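Getting Garlic and Onion Smell Off Your Cutting Boards
Kitchen tips, posted by Mỹ Lương

I love garlic, my family loves garlic, and for years my fruit salad tasted like garlic too! So one August I got serious about my boards, and I'm so happy with how they smell now that I have to share what works.

First, cold water. Rinse the board the second you finish chopping, before the juice gets a chance to soak in. Hot water comes later, with the soap.

For a wood board, sprinkle on a good handful of coarse salt, cut a lemon in half and scrub with the cut side, going along the grain. Let the gray slush sit for 5 minutes, scrape it off, rinse and stand the board on its edge to dry. (Flat on the counter is how my first one warped.)

Plastic boards like baking soda better. Mix it with a little water until it's thick like frosting, spread it on and leave it for 34 minutes, which is one episode of my show with the credits skipped. It even lifts carrot stains!

My neighbor Raimonds Kivi keeps a small board just for onions with a notch cut in the corner so it never gets mixed up. I copied him right away.

Oil the wood ones once a month, food-grade mineral oil, both sides and the edges.

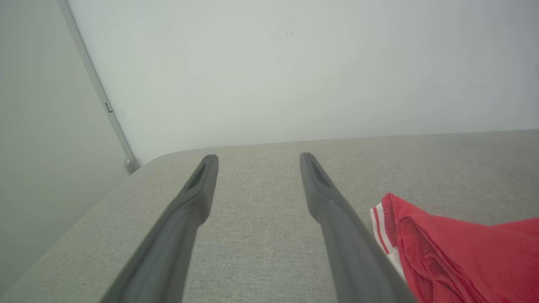

Can I use bottled lemon juice in place of a fresh lemon?
It works fine on the smell, but you'll need a stiff brush to do the scrubbing. Use enough to wet all the salt.

Next up: wooden spoons, and mine need it badly!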